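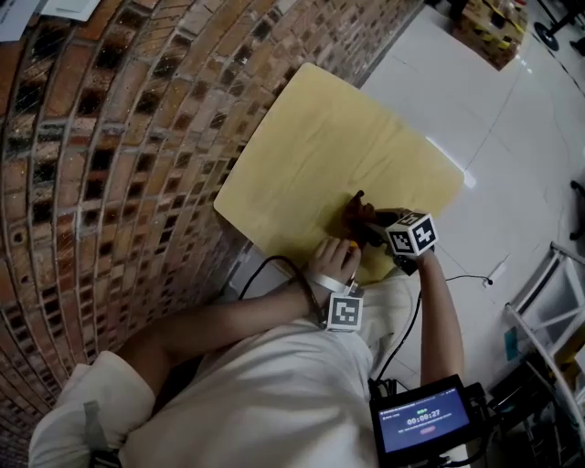 Working low down on the board: one hand rests near the bottom edge, gripping a small yellow-tipped object, while the other presses a brown lump against it.

Floor Crafting on a Board: How I Set Up and Get Going
By Kamran Sial

December 11, 2020

I gave up on desks for small craft jobs in July and I haven't missed mine once! A flat wooden board on a hard tiled floor is a brilliant place to work. Nothing wobbles, there's space all round you for bits and pieces, and when you're done the whole lot slides under the sofa.

Plenty of you asked how I do it after my post on salt dough animals, so let's get into it.

What you'll need

A light wooden board, roughly square, with rounded corners if you can get them (kinder on the shins)
A cushion
A damp cloth
Newspaper or scrap card
A lump of air-dry clay, 400 g is plenty for a first go
A blunt pencil or an old cocktail stick

Pick your spot

Tiles are best. Carpet gives under the board and you'll feel it rock every time you press. I like to be next to a wall, as it stops things rolling off into the room. Ours is brick and rather rough, so I leave a hand's width between it and the board.

Sweep first! One bit of grit underneath will make the board tip, and it can scratch the tiles too.

Get comfortable

Kneel or sit, whichever you can keep up for a good while. Tuck the cushion in wherever you need it. You want to lean over the board with your arms reaching forward and your elbows slightly bent. Loose sleeves are lovely to work in, but roll them up once the clay comes out (I've ruined two shirts this way).

Make something small

A little animal is my favourite starter. Hedgehog, bear, potato with legs, anything goes.

1. Knead the clay until it stops cracking at the edges.

2. Roll most of it into an egg shape and set the rest aside under the damp cloth.

3. Rest your spare hand on the board near the edge closest to you. Press the egg down gently with the other so it gets a flat base. Small pushes, turning it a little each time.

4. Pinch out a nose and ears. For legs, roll four short sausages, scratch both surfaces with the cocktail stick, wet them and push them together.

5. Smooth the joins with a wet fingertip. Leave some lumps, they look like fur once it's painted!

Move it on to a piece of card and leave it to dry somewhere airy, turning it over now and then so the base dries too. Mine go on the shelf above the radiator in the back room.

Looking after the board

Wipe it while the clay is still soft and stand it on its edge to dry. Don't soak it, the wood can warp. If it gets rough, a quick rub with fine sandpaper along the grain sorts it out.

Next up is painting, and I've got a tin of mossy green I'm desperate to try on a tortoise.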